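Jirkanbridge Shared Workshop
Arm Build Group: minutes of the meeting held 7/30/24
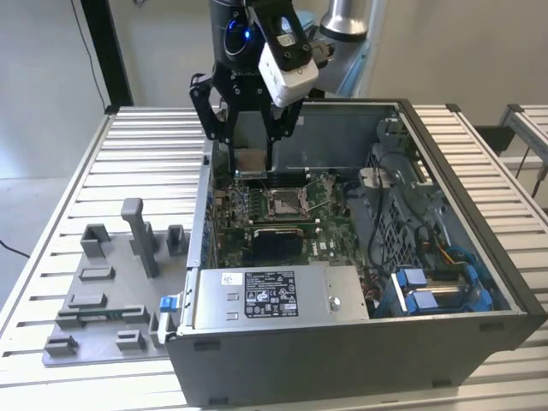 Present: Arlo Whitlock (chair), Demetrius Kasprzak (minutes), seven other members. Apologies were received from two members.

The meeting opened at 6:40 p.m. at the long bench.

1. Minutes of the last meeting

Accepted with one correction. The spare 24 V supply was bought by the group and belongs on the group's inventory. Demetrius has changed the sheet.

2. PC teardown and reassembly task

Arlo reported on the computer work. The tower stays on its side on the slatted table with the side panel off, and the arm comes in from above. The current job is handling the small metal block over the motherboard area. Arlo has been running it at quarter speed and wants to stay there until the approach height is settled.

The long fingers on the gripper were discussed. They reach down into the case well enough, but they flex when the block is picked up off center. Two members would like shorter fingers. Arlo said shorter ones would bring the linkages too close to the case wall on the power supply side. Agreed to keep the long fingers for now and print one stiffer pair to compare.

Demetrius asked whether the memory modules should be next. Arlo would prefer to leave memory until the block is repeatable, as the slots need a straight push and the arm has no force limit set in the current program. Agreed.

The graphics card and the drives are to be left alone. The loose cables over the drive area are a snag risk, and the program should have a keep-out zone there. One member offered to tie the orange and yellow wires back. Accepted.

Action: Arlo to add the keep-out zone before the next run.
Action: Demetrius to print the stiffer fingers.

3. Fixture plate

The gray printed plate to the left of the tower is version 9. The strip holder near the bottom is a good fit for the green board. The hooked post was felt to be taller than it needs to be, and it is in the way when the arm crosses from the plate to the case. Arlo has been routing over it, which adds time to every cycle. A shorter post was proposed and agreed.

There was a longer discussion about how the plate is fixed down. It is held with double-sided tape at present. Arlo would like it bolted to the table grooves so that it goes back in the same place each time. An objection was raised that the table is also used by the Saturday group, who need it clear. Settled on T-nuts and two thumb screws, with the positions marked in paint pen.

Action: Demetrius to redraw the post and add two through holes to the plate file.

4. Wrist camera

The white camera housing is staying on the wrist for now. Demetrius raised glare from the silver power supply, which upsets the part finder in the late afternoon. Options were a blind on the west window, matte tape on the metal, or changing the exposure. Agreed to try the exposure first, as it costs nothing. The calibration file saved in February is out of date and should not be loaded. It will be moved to the old folder.

Action: Arlo to recalibrate and save under a new name.

5. Cables on the floor

One member asked again about the black cable across the concrete on the left side. It is a trip hazard for anyone coming in with their hands full. A floor cover will be bought. Until then, people should walk around the other end of the table.

6. Money

The balance stands at $1708. A quote of $509 was received from Dravmont for a second controller and pendant. Discussion was mixed. Arlo was in favor, so that the second arm could be run without swapping leads. Others felt the group should finish one task before paying for more hardware. No vote was taken. The quote will be looked at again next meeting.

Approved: up to $15 for thumb screws and T-nuts. The floor cover will come out of the workshop's general fund.

7. Software

The Bavum scripts are now on the shared drive. Members are asked not to edit the main copy. Save a copy with your initials and tell Arlo if a change should go in. The stop and restart routine still loses the tool offset on a restart. Arlo knows the cause and expects a fix within the week. Until it is fixed, re-enter the offset by hand after every stop.

8. Any other business

The Mészáros hex key set is missing the 3 mm key again. Please check pockets and toolboxes.

A member asked if visitors could watch a run on open evening. Agreed, provided two members are at the table and one of them stays by the stop button.

The meeting closed at 8:05 p.m. Next meeting at the same time, date to be sent out by email.

Minutes taken by D. Kasprzak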